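Kitchen Table Report, May 17, 2023

As promised in the last issue, an update on the demonstration collection, which has now eaten most of the spring and all of the good ketchup. We've been at it since February. The plan at that point was to record 600 demonstrations of simple tabletop tasks, train the Zirkden policy on them, and be finished in time to work on something with a better view. We have since recorded 1,241. Readers who can do arithmetic will notice that we are not working on something with a better view.

For those who joined the list recently: a person drives the arm through a job, the software keeps the camera streams and the joint positions, and the learning system later tries to do the same job without the person. The jobs are small ones. Put the toy apple in the bowl. Move the ketchup off the plate. Move the ketchup back onto the plate. We have six tasks in the current batch, and I have personally performed every one of them enough times to be asked about it by my family. 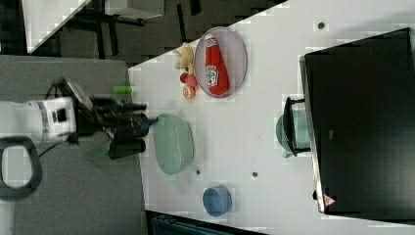 The first 90 demonstrations went in the trash, for reasons that reflect poorly on me. I had been driving all of them myself, in long stretches, and I turn out to have habits. I approach everything from the same side. I slow down well before I need to, hover like a man deciding whether to ring a doorbell, and then go. The policy trained on that set learned the hovering beautifully. It would glide over to an object, stop, and stay there contemplating its choices until somebody hit the stop button. Grasping came up rarely.

So we changed the rules. Drivers now swap out after a short run, and each of them gets told the task and very little else. If you want to come in from the far side, come in from the far side. If you miss, back up and try again, and leave the recording going while you do it. We used to delete anything with a fumble in it. The trouble is that a policy trained on flawless runs has never seen what to do when it is slightly off, and it spends most of its working life slightly off. The fumbles are some of the most useful footage we own, and I am sorry for the things I said to the people who produced them.

We also got stricter about how the table is set. "Move things a bit between runs" sounds like a clear instruction until you look at the results. Left to themselves, people put objects back where they found them, or near enough, and then swear they shuffled. The Virkton script now draws a layout at random and shows it on the monitor, and whoever is resetting has to match it, including whether the bottle stands up or lies down. There was some grumbling about taking orders from a script. The script has not responded. 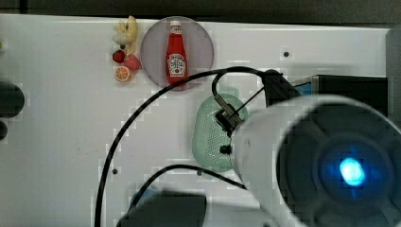 The gripper over the mint-green strainer, with the ketchup standing by on its plate.

Ketchup deserves a paragraph. It is tall and narrow when it stands, and it is a different problem altogether when it lies down, so in practice we are teaching two objects that happen to share a label. The upright version went well from early on. The lying-down version was dismal until we noticed that almost all our examples had the cap pointing the same way. Everyone on the team is right-handed, and apparently that is how right-handed people put down a bottle. The layout script handles cap direction now too, and the numbers on that task have started moving in a direction I can show to other adults.

Labeling has been the slow part. Each run gets a sentence saying what was done, written by the person who did it, and the sentences have drifted over the months. The same piece of plastic has gone into the log as strainer, colander, sieve, green thing, and, late in one session, "the holey one." I wanted to clean all that up into a single official word. I was outvoted, on the grounds that the people who eventually give this system instructions won't have read our glossary either. Typos get fixed. The holey one stays.

Then there's the question of when to stop collecting, which we settle about once a week and then reopen. My view is that we should freeze the set, train on it properly, and see where it fails before anybody touches the controls again. The Carvalho side would like more of everything.

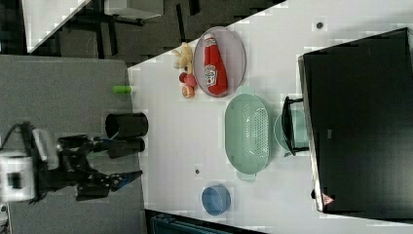
Kuo-hua Wan wrote back on the draft of this item to say that I had the argument wrong. More runs of the same six tasks would be a waste of everybody's afternoon, he said, and what he has been asking for is new objects, a few runs of each, chosen by someone who hasn't been staring at this table all spring. "You keep counting demonstrations," he added. "Count the things you've never put on the table." He also asked me to mention that his own runs were among the 1,241 and contained very little hovering.

I have looked into the hovering and he's right. I am less sure about the new objects, but we're going to try it his way for the next batch and hold the present set fixed for comparison. The training run on Benex starts once the last of the labels are through. Results in the next issue, along with the failure clips, which several of you have told me are the only part you open.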